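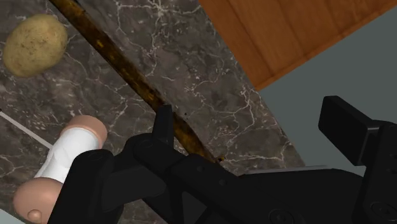
Figure 9.1 A potato on a dark, veined countertop.

Chapter 9
Storing Heat from the Sun

Step outside at two in the afternoon in June and the sun is giving away more energy than most households know what to do with. Step outside again at nine that evening, when everyone is running a bath or washing dishes, and the supply has stopped. The whole chapter lives in the gap between those two moments, and I think it is one of the most enjoyable problems in the book!

In Chapter 8 we followed sunlight as far as the collector on the roof. We saw how a dark plate soaks up light, how the glass cover cuts down the heat lost to the air, and how water moving through the tubes carries warmth away. Now we follow that warm water down the pipe and ask what happens to it next.

The simplest answer is a tank. Water is a wonderful material for storing heat (cheap, safe, easy to move, and already needed in the house), and it takes a great deal of energy to warm it up even a little. A tank of rock or brick with the same mass, warmed by the same amount, would hold far less. Engineers call this property specific heat, and you will use it in nearly every problem from here to the end of Part 3.

A tank does something else that surprises many students. Warm water is less dense than cool water, so it rises and stays near the top, while the cool water settles at the bottom. This layering is called stratification. A well-designed tank protects it. The hot outlet is placed high, the cold inlet is placed low, and the incoming water is slowed down so that it doesn't stir everything together. A tank that keeps its layers can deliver a hot shower early in the day, long before all of its water is hot.

Our main case study is the Burano house, a small home in the hill town of Burkeck. Its owner, Parvathi Marar, kept a notebook of tank temperatures through her first year with a rooftop system, and she has kindly let us use it. You will meet her numbers in Section 9.2, beginning with a cloudy morning when the top of the tank read 46 degrees Celsius and the bottom was much cooler. Was there enough hot water for two showers? You'll be able to work it out for yourself, and I hope you'll argue over the answer with whoever is sitting next to you.

We then turn to losses. Every tank leaks heat through its walls, its fittings and the pipes attached to it, and the pipes are often worse than people expect. Section 9.3 shows how to estimate these losses with nothing more than surface area, insulation thickness and a temperature difference.

Before you begin, make sure you are comfortable with:

converting between joules and kilowatt-hours (Section 2.4)
reading a temperature graph (Section 3.1)
the energy balance of a flat-plate collector (Section 8.5)

Key words: specific heat, stratification, standing loss, thermosiphon, auxiliary heater

Related chapters
Chapter 3: Heat and Temperature
Chapter 8: Collectors on the Roof
Chapter 10: Pumps, Valves and Controls
Case file: The Ralent Apartments
Reading: Aravind Kotian on the Pisharody Workshop Heater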